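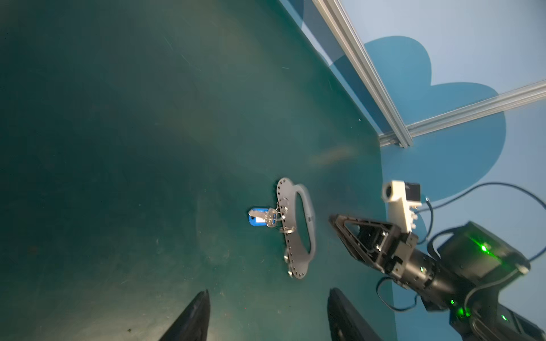
4 min read

Key and Hand Tool Lending, Ultport: Progress Report to the Morkard Fund
Prepared by Su-chen Lau for Nurnitura

Period covered: start of the grant through December

You asked for a short account of where the money has gone and whether the lending scheme is doing what the application said it would. The first part is easy. The second part I am less sure of than I was in the spring, and I would sooner say so now than in the final report.

The grant was $3,867. We have spent $1,260 of it, mostly on key hardware, tags, lock cylinders for the sheds and the first batch of children's garden tools. The rest is unspent and I am not asking to move any of it yet.

Keys

The application promised that every shed and cupboard key would have a fixed place and a readable label. We bought 40 plastic tags with label windows. The bright blue ones are easy to find in a coat pocket, and I have no complaint about the plastic. My complaint is about the labels. A tag with a blank white window is no better than no tag at all, and when I checked the set in November there were still blank ones in use. Po-yen Tai has been asked to write them up in permanent marker and has started on the shed keys.

Small split rings have also been a nuisance. They hold well, but getting a second key onto one takes a fingernail and some patience, and people in a hurry don't bother. They put the loose key in the drawer. We found several in the drawer.

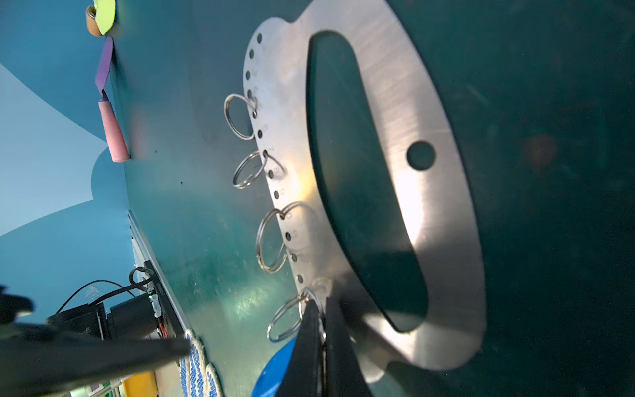
The stainless piece was the main purchase under this heading, and opinion is divided on it. It is well made. The edges are rounded, the metal is solid, and a ring threaded through one of the small holes stays put. Each hole has its own number, so in principle a list on the wall can say which key hangs where.

In practice the engraving is tiny. I can't make out the numbers without picking the thing up and tilting it toward a window, and several of our users are older than I am. The supplier's catalog said "clearly numbered." I have written to them and had a polite reply that didn't answer the question. If we keep it, somebody will have to paint the numbers in or put a printed strip next to the holes, and then we will have paid for engraving we don't use.

There is a further problem that I should have seen when I signed off on the order. To hang a key you thread the split ring through the hole, and to borrow it you work the ring back out. That is slow. It suits keys that rarely move, such as the spare for the water meter. For keys that go out every afternoon, hooks would have done the job at a fraction of the price. Po-yen disagrees and thinks the slowness makes people think before taking a key. I have not seen any sign of that in the sign-out book.

Hand tools for the children's sessions

The application described these as "matched sets." They are not matched. The Wu bequest gave us a box of mixed tools, we bought a few more, and the result is a little of everything.
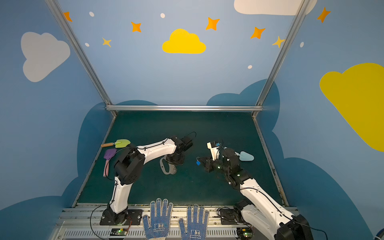 The lime-green trowel with the wooden handle is the one I would buy again. It has a ferrule where the handle meets the blade, and the wood is comfortable in a small hand. The light blue plastic trowel I would not buy again for our soil, which is clay and full of stones, though it is fine for potting mix. The purple tool with the pink handle is more of a spatula than anything else. Children like the color and pick it first, and then come back for something that digs.

The blue gloves with the dark dots and the XINGONG print are popular with the adults who help. They are adult work gloves in our cupboard, whatever the order form said, and the children's sizes we need are still to be bought. I have put this down as not delivered.

Loans and returns

I can't give you a reliable return rate. The sign-out book was kept properly for the first 2 months and patchily after that. Some borrowers wrote "trowel" with no color, which tells us nothing when there are several. I was asked to estimate a figure for this report and have decided against it. A new book with a column for color and a column for the tag label goes out in January.

What we plan to do with the balance

Children's gloves in two sizes. A row of plain hooks by the shed door for the everyday keys, with the steel piece kept for spares. Wooden-handled trowels to replace the plastic ones as they wear out, bought singly so that we can try them before ordering more.

Po-yen would also like a second steel piece for the far shed. I have not approved it. If the numbers on the first one can be made readable and the book shows it being used through the winter, I will look at the request again in March and write to you before anything is ordered.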